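Build log — Erkadcombe student manipulation team — March, bench session, started 4:10 pm

Goal today: get the grasp script through a full run on the Skivby bench without somebody touching the keyboard. Second goal: write down the finger offsets this time so we dont have to redo them before the qualifier.

Carry-over from last entry: ring finger was lagging the other fingers on close. Swapped the tendon tension setting back to default, reloaded the Ginix config, power cycle. Lag still there but smaller. Put it on the list, moved on.

Open-hand pose checked first. Fingers out, thumb out to the side, hold, read the encoders. Held fine. Thumb wants to drift inward after a minute or so, see below.
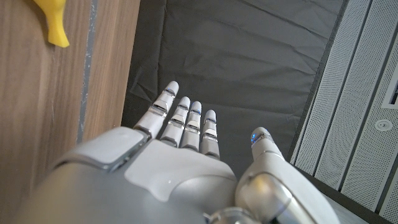

Usha Devadiga

Offsets first. Ran the open/close cycle 60 times at low speed with nothing in the hand. Logged all of it, 3,218 rows in the file, saved in the team folder under open_close_march. If you open it in the spreadsheet program it will try to turn the timestamps into dates. Don't save it after that. Use the plot script.

Three cycles threw a timeout. All in the first batch, all on the thumb. Raised the timeout to 500 ms and didn't see it again. Not sure thats a fix. Might just be hiding it. The Zinchenko controller writes its own log and I haven't compared the two yet — whoever gets in first tomorrow please do this, it's the copy on the bench laptop, not the one on the share.

Thumb drift: the hold command expires and the script never re-sends it. Found it in the loop, one line in the wrong place, inside the if when it should be under it. Moved it. Drift gone for as long as I watched. Committed to the branch, NOT merged.

Power: we are still on the borrowed supply. Label the leads. I plugged the wrong one in at the start and spent a while thinking the wrist was dead. Wrist is fine. I am less fine.

Grasp part. The rules sheet for the qualifier has rigid objects in round one and "deformable items" in round two, no more detail than that. We have practiced nearly all rigid. Wrote a separate close profile for thin stuff: slower, thumb leads, fingers stay out of the way until thumb reports contact. Force limit lower than the rigid profile. Numbers are in the config, commented, please leave the comments in.
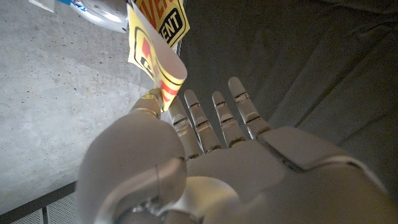 Contact threshold is what needs work next. The rigid profile waits for a clear jump in motor current, and with anything floppy you don't get a clear jump, you get a slow nothing and then the timeout. Tried halving it on the bench and got false contacts in open air, so somewhere in between. A thin bendy card like the yellow one, curled back on itself with the thumb at its bottom tip, is the case to tune for — the surface is at a different angle everywhere so the approach direction matters more than how hard you close. Want a sweep over approach angle before anyone changes the threshold again. I'll set up the sweep file, somebody else can babysit it.

Also the planner picks the center of the object as the target. For a flat box ok. For something folded the center can be air. Need to target an edge or corner insted. Talked this over at the bench, the two options are (a) pick the point by hand for now, (b) fix the planner. We do (a) for the qualifier and (b) after. Writing it here so we stop having the same argument.

Left to do:
ring finger lag, again
compare Zinchenko log with ours
angle sweep
merge the hold fix after someone other than me reads it
labels on leads
print the rules sheet, the one on the wall is last year's

Stopped 7:35 pm. Hand parked open, supply off at the switch, laptop charging. Offsets are in the config AND copied on the inside cover of this book in pencil.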